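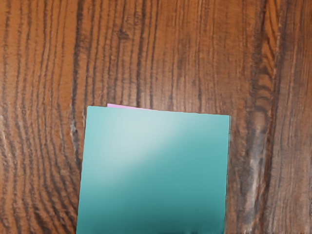
Home | Food | People | Places | Archive
20 shares | 2 comments

Yolotzin Salinas opens the door at Pakeo before five in the morning, and by then the first dough has been out of the cooler for an hour. She bought the bakery from her former boss in August, after 10 years of working the ovens for him.

"I didn't plan on owning anything," she says. "He wanted to retire, and he asked me before he asked anyone else."

The shop sells bread, rolls and a short list of sweet things. She dropped the birthday cakes in her first month. Customers complained, and a few still do.

"Cakes took up a whole afternoon," she says. "I'd rather make good rye." 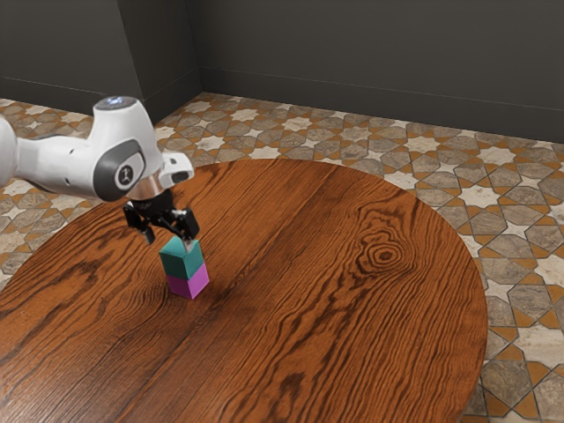

The rye is what most people come in for now. She makes it with a starter that Romain Chauvin gave her when the two of them worked nights together. Chauvin has his own place in Candside these days, and they talk most weeks, usually about flour prices.

"Yolo is stricter than I am," Chauvin says by phone. "If a batch comes out flat, I sell it cheap. She won't put it on the shelf."

Salinas says that is true, but the flat loaves get used - they go into crumbs and bread pudding. Her son Xavier eats a lot of the pudding.

She has one more oven on order and wants to hire a second baker before it arrives. Until then she locks up at two and is in bed by eight.

More in People | Next story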